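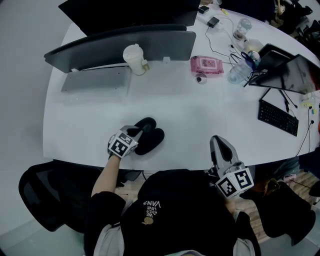
Week 4: borrowing words

Print | E-mail

Right, loanwords! I love this bit of the course (you may have noticed). English pinches words from everywhere, and once they're in, we bend them to suit our own mouths. "Robot" came from Czech, "ketchup" took a long way round through Asia, and "pyjamas" started out in Hindi and Urdu.

Before next time, read pages 244 to 359 and bring me 17 loanwords you've used yourself. Food words are fine, but please, not all pasta!

Noémie Li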